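Filed under: Days Out, Small Makers

We drove up to Enell in July for the open day at the Luvanen woollen mill, which I'd been meaning to visit ever since my aunt gave me one of their blankets (still on the spare bed, still the warmest thing in the house!). It's almost 60 kilometres from our place, and we stopped at Drillivau for scones on the way, so of course we missed the first tour and had to join the one at 10.

Lwazi Radebe took our group through, and he was a lovely guide, patient with the kids and happy to be interrupted. He started in the sorting room, where the fleeces are graded by feel, and let us all have a go at telling the coarse from the fine. I was hopeless at it. My husband got four right and has mentioned it several times since.

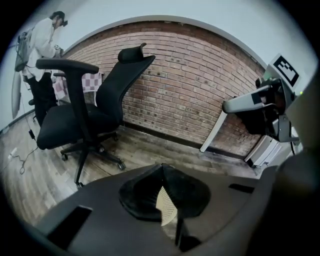

The carding machine was my favourite part of the day, a great rumbling thing that turns a tangle of grey wool into something like fog. You do need sensible shoes, as there's a lot of standing about and the old plank floors are scuffed and weathered. I'd have happily swapped places with anyone who had a padded office chair by then, but I wouldn't have missed the dyeing talk, which went on well past its time and covered everything from onion skins to a very stubborn green.

The shop is at the end, naturally. Blankets start at $78 and scarves at $40, and I came away with a scarf in a colour they call Mkhize, a sort of rusty plum. Tea was included, and the lemon slice was excellent.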